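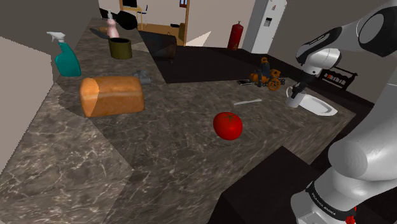 Brotunura Recipe Text Set

Version 2, released 26 Mar 2020

Brotunura is a set of 3,728 short home recipes in English, collected from the Tessier community cookbooks and typed up by hand. It was put together for work on ingredient parsing and unit conversion.

Contents

recipes.csv – one row per recipe: id, title, servings, ingredients, method
units.csv – household measures and their metric equivalents
test_ids.txt – the 400 recipes held out for testing

Ingredients are separated by semicolons. Fractions are written as decimals, so half a cup is 0.5 cup. Spelling was left as printed, except for titles in all capitals.

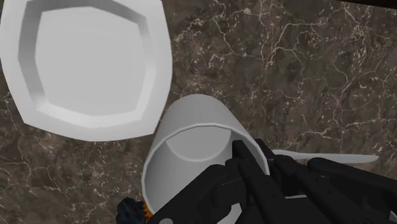
Plate, cup and utensil on a brown marble-patterned countertop, seen from above.

Known problems

Servings are missing from most of the Ullell pages. Oven temperatures are in Fahrenheit unless the row says otherwise. "Tin" can mean a can or a baking pan – check the method column.

License

Free for research and teaching. Please cite the set as "Brotunura, Isia Text Archive". A fix for the servings column is planned for July.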